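# Student Robotics Should Make More Room for Ordinary Objects

October 2020

Schools and community colleges that offer robotics tend to judge their programs by competition results. A team builds a machine for a marked field, the machine scores points with regulation game pieces, and the season closes with a ranking. These events have done a great deal of good. They have also narrowed the idea of what a student robotics project may be, and it is the position of this essay that a larger share of club and course time should go to the handling of common household things.

The author has advised the student automation club at Dreltitz for several years and writes from that experience. In August the club set aside its usual season preparation and adopted a single long project under the name Ilham. The assignment was brief. Students were to program an arm to handle a soft storage basket and the things kept in it, and to keep a written log that another group could follow. The group numbered 17 at the start, many of whom had never worked on anything other than a competition robot.

The first lesson concerned the objects themselves. A game piece is made to be picked up. Its size is published, its weight is known, and every copy behaves like every other. A basket with a cloth lining and a curved handle offers no such help. The handle may lean to one side or the other. The lining can shift when something pulls against it. A piece of cloth has no fixed shape at all, and a grasp planned for one fold may fail on the next. Students who had grown used to reading dimensions from a rule book found that they had to look, measure and look again.

The second lesson concerned the camera at the wrist. From across the room, a person sees the whole basket at once. The arm's own view is close, tilted and often partly blocked, and the students had to plan from that view. Several of the early log entries are simply attempts to agree on which part of the basket was being seen.
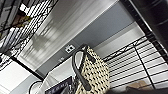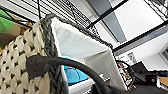 The basket and its lining, at two different distances:
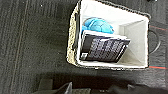
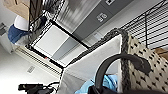

**Can a club take on this kind of project if its members have never programmed an arm before?**

A club can do so if it begins with one object and one motion, and if an adviser is present whenever the arm is powered. Beginners at Dreltitz started by moving the arm slowly by hand control and writing down what they observed. Programming came after that, in short sections, each tested before the next was written.

The strongest objection to the proposal is that students enjoy contests. This should be taken seriously. A deadline and an audience bring out effort that an open project may not, and attendance at Dreltitz did fall in the first weeks. Two members left for a team elsewhere that had a full season planned. It would be unfair to describe their choice as a mistake. Some students learn best under pressure and among rivals, and a good program should be able to tell them where to find both.

Yet contests carry costs that are seldom entered in the budget. Registration, travel and replacement parts take money that smaller clubs do not have. The practice field takes floor space all year. A household project needs an arm, a clear piece of carpet and things that most families already own. The club bought its shared gripper parts through Brivis for less than it had paid for a single season of entry fees, and the parts remain in use.

There is a further cost, and it falls on the students who are not chosen to drive. In a match, a few people operate the robot while the rest watch. Much of the remaining work is done in a rush between rounds by whoever is already most skilled. Under Ilham, the work was divided into short sessions of 23 minutes, and every member took a turn at the controls, at the log and at the safety stop. Members who had spent the previous year sorting fasteners were writing motion code before the end of the month – and writing it well.

A second objection is that a slow project is hard to assess. A score is clear, and an adviser who must report to a department will naturally want one. The Lytvynenko award, which the club has entered in the past, publishes its point table well in advance and leaves little room for dispute. The club's answer was to grade the log. Each entry had to state what was attempted, what the camera showed, what the arm did and what the writer would change. By the close of the project the log held over 1000 entries. Many of them record failures. An adviser who reads them in order can follow a student's reasoning more closely than any final score would allow.

It should be added that the log was unpopular. Students complained that writing took time away from the arm, and in the early weeks they were right. The form was too long and asked for the same information under several headings. It was shortened after a group meeting, and the quality of the entries improved. Other programs that adopt a log should expect to revise it.

This essay does not ask that competition teams be closed. The request is more modest. Departments that fund robotics should permit a household handling project to count toward the same credit, the same room hours and the same share of the budget as a competition season. Advisers should be free to alternate between the two from one year to the next, as students' interests and the available money suggest. At present the forms at most schools known to the author provide a line for tournament fees and no line for anything else.

Dreltitz has applied to continue Ilham for another term with new objects chosen by the students. Their current list includes a zippered jacket, a bag of dry rice and a folding umbrella, and the umbrella is still under discussion.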